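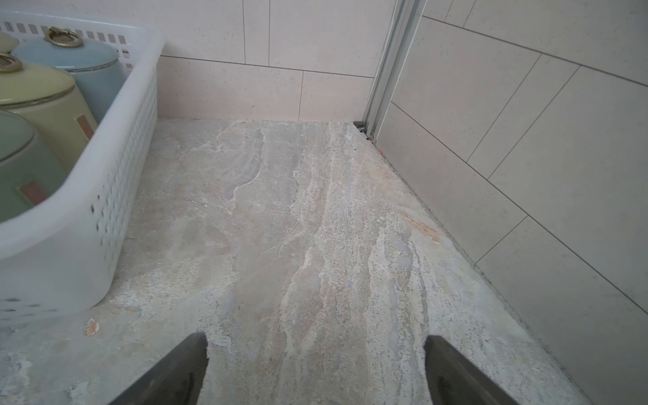 La succession

Le Premier ministre de Grinura avait annoncé son départ au mois d'avril, entre le fromage et le dessert, et la question de savoir qui le remplacerait occupa le gouvernement jusqu'au café. Après quoi chacun rentra chez soi téléphoner.

Holger Eide gouvernait depuis si longtemps que les écoliers croyaient son prénom être un titre. On disait « le Holger des Finances » pour parler d'un ministre, « la Holger de l'école » pour parler d'une directrice. Il avait survécu à trois crises laitières, à une union douanière et à son propre programme. Il voulait maintenant élever des oies.

– Je ne désignerai pas de successeur, déclara-t-il. Le parti est adulte.

Le parti, qui ne s'était jamais entendu traiter de la sorte, en fut très inquiet.

Il y avait deux candidates sérieuses. Oda Brekke tenait l'Intérieur et, par l'Intérieur, à peu près tout le monde. Elle parlait peu, notait beaucoup, et prenait des nouvelles de votre mère d'un ton qui vous poussait à vérifier que la porte était fermée. Tuva Lindqvist tenait le Commerce. Elle avait fait venir les usines Noramix dans la vallée du nord, ce dont la vallée lui était reconnaissante les jours où le vent soufflait vers le sud.

Le congrès comptait 194 délégués. Chacune des deux s'en attribuait la majorité, et comme les délégués étaient gens polis, les deux avaient raison. Au buffet d'ouverture, on vit le maire d'Öberg promettre sa voix à Brekke avec la main droite et accepter de Lindqvist, avec la gauche, une assiette de hareng.

Hiba Semaan dirigeait le secrétariat du congrès. C'est à elle qu'on remettait les motions, les procurations, les certificats médicaux et les lettres anonymes, qu'elle classait par écriture. Elle avait trente-quatre ans, un bureau sans fenêtre et aucune ambition connue, ce qui la faisait passer pour une personne de très grande ambition.

La veille du vote, à onze heures du soir, Brekke vint la trouver.

– Vous avez relu les statuts ?
– C'est mon travail.
– L'article sur l'égalité des voix ?
– Il renvoie à l'annexe. L'annexe a été perdue pendant le déménagement.
– Quel dommage, dit Brekke, qui prit des nouvelles de sa mère et sortit.

À minuit et quart, ce fut Lindqvist, avec une boîte de chocolats Horkico dont il manquait la rangée du haut. Elle posa la même question, reçut la même réponse et parut, elle, sincèrement peinée. Elle avait toujours eu du goût pour les annexes.
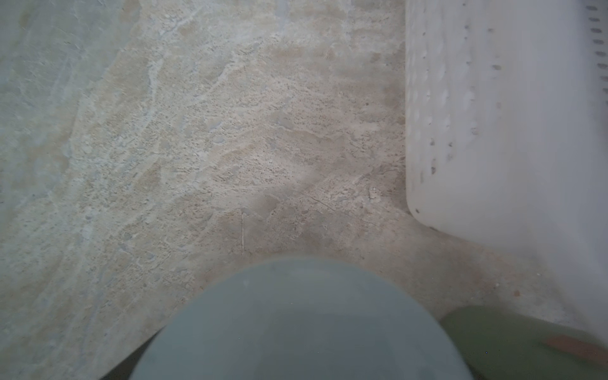 Le sol du préau.

On vota donc le lendemain sous le préau de l'ancienne école, la salle des fêtes étant retenue pour un mariage que personne n'avait osé déplacer. La mariée était une Brekke par sa tante. L'acoustique était mauvaise et les chaises louées. Visitación Mateos, doyenne du parti, présidait la séance avec une clochette et un châle, et s'endormait entre les deux.

Premier tour : 97 voix pour Brekke, 97 pour Lindqvist. Deuxième tour : idem. On suspendit la séance et l'on négocia dans les couloirs, c'est-à-dire dehors, sous la pluie. Le ministre des Transports changea deux fois de camp et finit par se retrouver dans le sien, où on ne l'attendait plus. Troisième tour : 97 partout.

– Il faudrait un nom provisoire, dit Mateos en ouvrant un œil. Quelqu'un qui ne gêne personne.

On chercha. C'était moins facile qu'on ne l'aurait cru, dans un parti où chacun mettait un point d'honneur à gêner au moins son voisin. Puis les têtes se tournèrent une à une vers la petite table du fond, où Hiba Semaan recomptait les bulletins pour la forme.

– Six mois, proposa Brekke.
– Cinq, dit Lindqvist, qui venait du Commerce.

Elle fut élue à mains levées. Eide l'embrassa, lui remit les clés et lui recommanda de se méfier de l'ambassadeur, du chauffage et du mois de novembre. Il partit avant la fin des applaudissements – les oies arrivaient à dix-sept heures.

Ce soir-là, dans le bureau sans fenêtre, la nouvelle Première ministre ouvrit le tiroir du bas et en sortit l'annexe. Elle la relut avec soin. En cas de partage des voix, disait le texte, la préférence va à la candidature la plus ancienne dans le parti. C'était Brekke, de 2 jours.

Elle la remit dans sa chemise, rangea la chemise sous les chocolats, et appela sa mère.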